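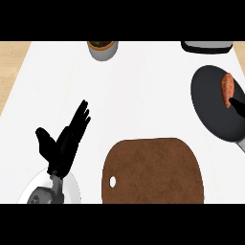
Right hand drops the sausage in simulation after I changed the fingertips

Posted by Jistesley, 25th October

I look after a two-armed humanoid that does a kitchen task: pick the sausage up off the frying pan, put it on the plate, try to look pleased about it. We run everything in the simulator before it goes near the real arms, on the grounds that simulated crockery is cheap.

Last week I swapped the right fingertips in the model for the longer ones we have fitted on the real hand. Since then it reaches the pan, presses on one end of the sausage, and then either rolls it towards the handle or fires it across the table at a speed no breakfast should reach. Over 70 runs it got the thing onto the plate 2 times, and one of those was a ricochet.

I have already turned the friction up. I have turned it up so far that the sausage once came away with the pan attached. Left hand is fine, but all it has to do is hover there with its fingers open. What should I be checking, and in what order?

Kikurus

Turn the friction up more. Worked for me.

Delphine Thibodeaux

Please put the friction back where you found it.

You changed the length of the fingertips, so start there. Did you change the collision shape as well, or only the mesh you look at? They are stored separately in most setups, and it is very easy to end up with a nice new finger wrapped round the old invisible one. Switch on the collision view and move the hand slowly down to the pan. If the shape you see touches before the shape that counts, you have found it.

If they match, check the tool point. Ours was still sitting at the end of the old tip, so the arm drove the new one straight down into the pan by the difference. The solver hates that and gets rid of the overlap by throwing whatever is lightest. That will be your sausage.

After that, in this order:

Re-zero the right hand with the fingers fully closed, then save it. I have forgotten the saving part often enough to mention it.
Look at the grip force limit. We had 600 in the file left over from another gripper, in units I never did get to the bottom of.
Run it at half speed with the pan fixed to the table. If it picks up cleanly, unfix the pan and try again.
Only then touch friction, and in small steps.

Also, one finger pressing on the end of something long will roll it whatever you do. Move the grasp to the middle and turn the wrist so the fingers close across it.

Kovačević

Agree with the above about the collision shape. I would add: check the real hand too, before you trust any of this. We spent most of December tuning a model to match a fingertip that had a loose screw in it. The model was very good by the end. It wobbled beautifully.

If you bought the tips from Costatell, measure them yourself. The drawing that came with mine was for the previous version.

Jistesley

It was the tool point. Collision shape was fine, tool point was still at the old tip. Moved it, re-zeroed, forgot to save, re-zeroed again. It now lifts from the middle and gets to the plate most of the time. The pan stays on the table. Friction is back to what it was, sorry Kikurus.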